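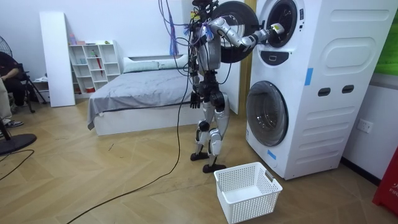 Part 3. Your first wash and dry in a stacked pair

Okay, the machines are level and the hoses are on (if they aren't, go back to Part 2, I'll wait). I wrote this part for my sister when she moved into the Bastel apartments, and it has been passed around the building so much that I figured I'd better tidy it up.

Before you start

Run one wash with nothing in it. New machines come with a bit of factory water and grease in them, and you don't want that on your towels.

1. Open both water valves all the way. Look behind the washer with a flashlight and feel the hose ends. Any drip at all, close the valves and tighten by hand, then a quarter turn with pliers.
2. Put a spoonful of detergent in the drawer. Leave the drum empty.
3. Pick the hottest cotton cycle and press start.
4. Stay home for it! I went out for bread during mine and came back to a puddle in the hall.
5. When it finishes, leave the door open for an hour or so.

CAUTION: Did you take out the shipping bolts? They're at the back of the washer, and running a spin with them in can wreck the drum. Keep them in a bag with the manual, you'll want them the next time you move.

A real load

6. Fill the drum loosely. You should be able to slide your hand in over the top of the clothes. If you have to push, take out a sweater.
7. Zip the zippers, empty the pockets, and put bras and small socks in a mesh bag (I use the Nurkine ones, any kind will do).
8. Measure the detergent. Most of us use far too much, me included for years, and it leaves that gray film around the door seal.
9. Choose the program. My everyday one is the quick cotton, which takes 94 minutes on my machine. Yours will have its own idea.

NOTE: Stacked machines shake more than side-by-side ones. A little wobble at the start of a spin is normal. If the whole stack walks, stop the cycle, spread the load out and try again. Still walking? Check the feet again, Part 2, step 6.

Drying

10. Clean the lint filter before every load. Every one!
11. Shake each piece out before it goes in. Sheets especially, or they'll ball up with a wet lump in the middle.
12. If yours has a condenser tank, empty it when the load is done. Viera Ondrejka waters her ferns with hers, but I just pour mine down the sink.

CAUTION: Never stop the dryer mid-cycle and leave hot clothes piled inside. If you must stop it, pull everything out and spread it over a chair.

Part 4 is stains, including the beet one. Cameron Pryor sent me a trick with dish soap for that and I've put it first.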